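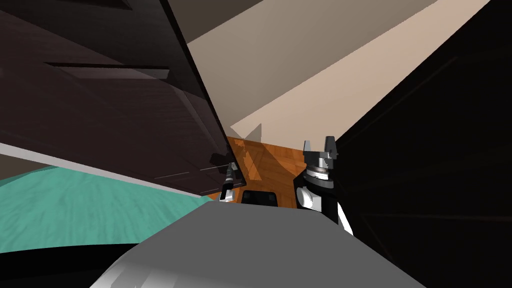
Doors, doors and more doors at the Flarkow open day

Jul 16, 2021

I went over to Kershaw for the Flarkow open day expecting to watch a robot drive around a room, and I ended up spending most of the afternoon in front of a computer monitor. No complaints! It was a great afternoon, and I came home with a page of notes and a free pen that doesn't write.

For anyone who missed the announcement, Flarkow makes software for robots that are supposed to help out in people's homes. They moved into the old Immont building last October, and this was their first time letting the public in. I got there when the doors opened and there was already a line down the ramp, mostly families, plus a couple of guys from my old machine shop who pretended they were only there for the donuts.

The main demo was something called Domow, which is their simulated house. The robot lives inside the computer, and so do the walls, the wooden floors and the big dark brown door with its molding that I got to know very well over the course of the day. You look out over the robot's flat gray body with an arm standing up on each side, and past that is whatever part of the house it's in. It takes a minute to get your bearings (I kept leaning to one side as if that would help me see around the door).

Kelly Dunmore ran our session. She had a keyboard, a very patient manner and a cup of iced coffee she never got to drink. She told us the house has 7 rooms, and that every one of them can be shuffled: different floor, different light, furniture moved, doors hung on the other side. On the night before the open day they had let Domow run through 354 layouts while everybody was home in bed. I asked her how many it would take to do that in a real house and she just laughed.

The job we watched was getting the robot through a doorway with a door standing partway open. I would have called that the easy part. Kelly says it gives them more trouble than picking up a cup does. The base is wide, the arms add to it, and a door takes up room on whichever side it swings to. She ran it slowly so we could follow, and she stopped it a few times with the body in the tight spot and asked the crowd which way they would turn. We split right down the middle. A girl in the front row, who I'd guess was in fourth grade, said to back up and start over, and Kelly told her that was what the software picks a lot of the time too.

She let it go after that. First try, it brushed the door and the run ended. Second try it went through clean, and people clapped, which felt a little silly for a robot that doesn't weigh anything, but I clapped too.

Then came the questions, and there were plenty. Somebody wanted to know if it could handle stairs (no, and it isn't meant to). Somebody else asked about dogs. Domow has no dogs yet. Kelly wrote that one down, so maybe next year. I asked about the gripper I could see, which has two fingers, and whether they would be enough for a round doorknob. She said a lever handle is much kinder to a gripper like that, and that round knobs are on a list of things they are working on. My whole house has round knobs, so I guess I'm waiting.

The part I liked best was when they handed over the controls. You got 2 minutes each, and the goal was to drive from the back room to the front room. I hit the door. I backed up, hit the wall, and then hit the door again from the other side, and I honestly felt bad for the thing. The fourth grader made it with time to spare. They kept a tally on a whiteboard by the exit, and when I left it showed 210 drives for the day, with a separate column for the ones that got all the way to the front room. I didn't look too closely at that column.

A few practical notes if you're thinking about going next time. Parking behind the Immont building fills up fast, and the street spots on the hill side were wide open when I walked past. The demo room is up one flight, with an elevator just inside the loading entrance. It gets warm up there with that many computers going, so bring some water. Kids were welcome at every station and had the steadiest hands in the building.

Flarkow is planning another open day in October, with the same house and, Kelly hopes, a longer turn at the controls for everybody. There's no sign-up yet. They're putting the details on the board outside the Immont entrance once the date is set, and I'll post it here too when I see it.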